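Can a robot fold your towels yet? I went to find out

By Houda Fawzy

I have a laundry pile at home that could be mistaken for a small piece of furniture. So when I heard that Bitar, the automation outfit in the old printing works at Nestidham, was opening its doors on Sunday to anyone who wanted to watch machines do housework, I was there before they'd put the sign out.

I wasn't alone, either. There was a decent line by the time they let us in, plenty of parents with strollers, a few people in work gear who I guessed had come straight off a shift, and one man who told me he'd driven in from Levbridge just to see if a robot could clean up after his dog. (It couldn't. They don't have one for that. He stayed anyway and had a good time.)

The set-up was simple enough. Three jobs, three benches, and a rope to stop the kids from climbing in. One bench was for putting groceries on a shelf, one was for wiping down a counter, and the one I'd come for was laundry - cloths and towels, mostly, with the odd T-shirt when the crew were feeling brave.

Let me start with the shelf, as it was the most impressive. The arm picked up boxes and tins from a bin and lined them up on the shelf with the labels facing out, which is more than I manage in my own pantry. It was steady and a bit slow, but it kept going the whole time I was watching and I only saw it knock one thing over. A woman beside me who works nights stocking shelves at a supermarket said she'd be happy to have it along for the canned goods aisle. She was less keen on letting it near the yogurt.

Counter wiping was fine. It wiped the counter! I don't know what else to tell you. It missed the corners, but so do my kids.

Then there's laundry, and this is where it got interesting, because the thing I assumed would be easy is the one that gives them all the grief. I'd figured a towel was about as harmless as an object can get. It doesn't break and you can't spill it. But a tin is the same shape every time you reach for it, and a towel never is. Drop it twice and you've got two different problems.

Muammer Kahraman runs the laundry bench, and he was very patient with me and my questions. He says the fold itself is the part people clap for, but the work is all in the first grab.

"You want an edge," he told me. "If you pick it up in the middle you've just got a lump on a stick. Get an edge and you can start to work out where the rest of it is."

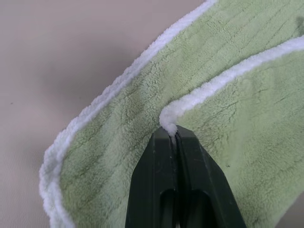

Getting that edge takes patience, and so does watching it. The arm goes down, has a little think, goes down a bit further, and closes. Sometimes it comes up with one layer, sometimes with two, and when it gets two the whole fold goes crooked and has to be started over. I found myself leaning sideways to help, the way you do when somebody else is parking.

I asked Muammer why the hems mattered so much and he said trim is thicker than the rest of the cloth, so there's something to hang on to. Makes sense. It's how I find the edge of a fitted sheet in the dark, come to think of it. Fitted sheets, by the way, are not on the list at all. When I brought them up he laughed, and then he stopped laughing and said, "Not this year."

So how did it go? Over the part of the afternoon I sat through, I'd say I saw more good folds than bad ones, though "good" is doing a bit of lifting there. They were the kind of fold you'd be pleased to get from a teenager. Square-ish. Fine for a cupboard with a door on it. The best one of the day took five minutes from pick-up to pile, and it got a proper round of applause, and I joined in. I then went home and timed myself on a towel of my own and I won't be sharing the number, except to say I'm not worried about my job yet.

Speed is the obvious sticking point, and Muammer didn't dodge it. His view is that slow doesn't matter much in a house where everyone's asleep or out at work. If the pile is done when you get back, who cares if it took all day? I can see that. I do wonder about the noise, and where you'd put the thing - my laundry is basically a hallway with a tap - but I can see it.

For a business it's another story. I got chatting over the coffee urn with a fellow who manages a linen service, and he'd come along hoping to be talked into it. His crew put through 1,245 towels on a normal shift, and he'd done the sums on the back of his program before I'd finished my muffin. He didn't look cross about it, just a bit let down. What he'd really like, he said, is a machine that untangles. His people can fold with their eyes shut. What wears them out is standing at the end of a dryer pulling a wet knot of sheets apart, and he reckoned if somebody could hand him that, he'd sign up on the spot. I passed this on to Muammer, who wrote it on his hand.

I liked that conversation best of anything I heard all day. We tend to talk about these machines as if they'll either do the whole chore or none of it, and he wasn't after the whole chore. He wanted the worst 10 minutes of it taken away. The night-shift woman was saying much the same about her tins.

Not everyone was charmed, I should add. A couple standing near me at the rope both work in housekeeping, and they watched three folds in a row with their arms crossed. One of them asked what happens to the hours if it ever does get quick. The staffer on the rope said it would be a long while off and that there'd still be plenty for people to do. I've heard that answer before in other trades and so had she, by the look of it. It was a fair question and I'd have liked to hear a longer reply. Maybe next time they could put someone up front to have a go at it, with chairs and a microphone.

The other thing I'd ask for is a towel that hasn't been to the open house before. Everything on the bench was clean and dry, and I'd love to see how the arm gets on with what comes out of my machine, which is usually inside out and has a sock in it. To be fair to Muammer, he said they do bring in cloths from home to try, and the results are mixed. Thick pile is trouble because the fingers sink in and the edge gets lost. Thin tea towels are trouble too, for the opposite reason - they slide. He has a soft spot for a plain cotton hand towel and said if the whole world used those he could retire.

The kids, for what it's worth, had no doubts at all. They gave the shelf arm a name within ten minutes and yelled at it whenever it paused. A small boy next to me wanted to know if it could make his bed, and when he was told no, he asked if it could make his sister's.

If you missed it, there'll be another open afternoon in January, same place, and I'm told the laundry bench will be back with shirts. Buttoned shirts, Muammer said, and he looked a little nervous when he said it. There's also talk of taking the wiping arm over to the community hall at Senness for an evening so people who can't get out to Nestidham on a weekend can have a look. No date for that one yet, but I'll put it in this column when I hear.

Entry is free and the parking is around the back, off the lane. Get there early if you want to see the laundry bench, as the rope only has room for a couple of dozen people and the ones at the front don't budge. I know, I was one of them. And bring a snack for the wait between folds - the muffins were gone by two.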